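3. The workbench test

Our group had a budget of 300 crowns and one plywood tabletop, which still carries the white paint of an earlier and more ambitious project. The question was modest: how do people get a phone into its case, and why do they swear at it? Over 1,000 words of notes later, we can report that the rim is to blame.

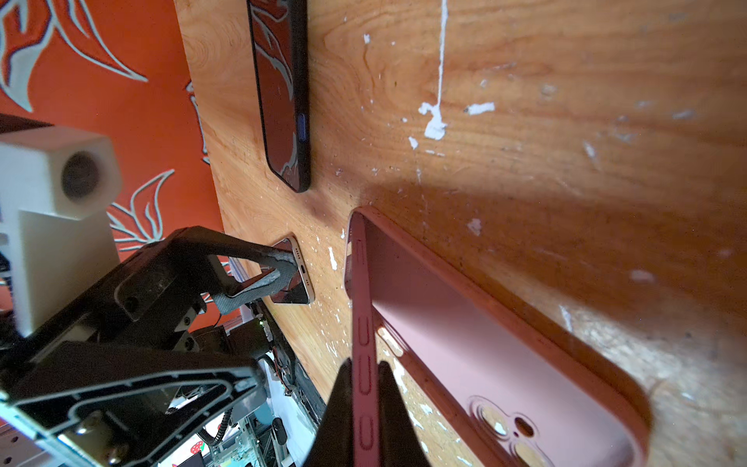 Ctibor Šimko disagreed, and wrote in the margin of our draft that the rim is fine and that people simply start at the wrong end. He wants the camera corner seated first, then the button side. We tried his order on Tuesday and the swearing went down, which is annoying, as section 2 was already typed.

The pink case stays in the study. The Zira case had too soft a rim and was dropped after eight tries.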